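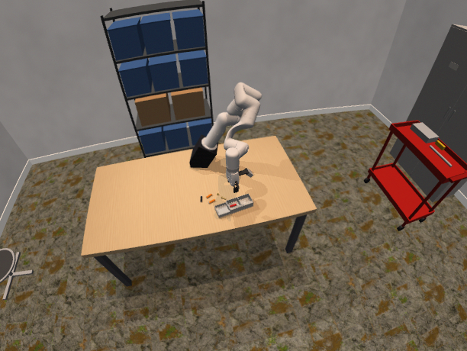 Helness prize in combinatorics goes to work on tilings of the torus

September 8, 2022

The Helness Institute announced this morning that its yearly prize for discrete mathematics goes to the Ramasamy group, for a paper on tilings of the torus by polyominoes. A polyomino is a shape made from unit squares glued along their edges, like the pieces in a well known computer game. The question of which polyominoes can tile a flat torus is old, and for small shapes most answers were found by hand long ago. For larger shapes there was very little.

The paper considers polyominoes with 11 squares and a torus built from a square grid. It was already known that some of these shapes tile the whole plane only in ways that repeat with a large period. The group wanted to know how large the torus must be before such a shape can close up on itself. In the planar setting there is a bound from general arguments, but it is very weak and is almost never reached.

The authors take a different way. They cut the torus along two closed curves and record how the tiles cross each curve. Every crossing pattern gives a word, and a tiling exists exactly when two such words satisfy a certain relation in a finitely presented group. This idea is in the spirit of the boundary words which are used for tilings of simply connected regions. On the torus the relation is more delicate, for the reason that the two curves do not bound anything. Most of the first half of the paper is spent on this point.

The second half is a computation. The authors restrict themselves to one family of shapes, which they call Morkon shapes, after the village where the first of them was drawn. There are 169 shapes in the family. For 165 of them the paper decides completely which tori are possible. The four remaining shapes are still open. For these the group relation can be written down, but the search becomes too long, and the authors say clearly that they do not expect a faster computer to help much.

The prize text praises in particular a short lemma in the fourth section, now often called the Nulier lemma. It says that if a Morkon shape tiles a torus at all, then it also tiles one on which all copies of the shape point in at most two directions. The proof takes less than a page and uses only a coloring argument and a parity count. I tried it with my students in March, when the preprint was still quite new, and they could follow it in one afternoon with some help on the parity part. The converse is false, and the paper has a nice counterexample with a picture.

It should be said that the result does not give an algorithm for general polyominoes. In the plane, the problem of whether a finite set of polyominoes tiles is undecidable, so one should be careful with hopes in this direction. For a single shape on a torus of fixed size the question is of course finite, and the interest is in what happens when the size is not fixed.

The full paper has about 300 pages, of which more than half are tables. A shorter version without tables is in preparation. The award lecture will be given at the Helness Institute in the main lecture room and is open to everybody. No registration is needed, but the room is small. Slides will be put on the page of the institute afterwards, together with the list of the four open shapes.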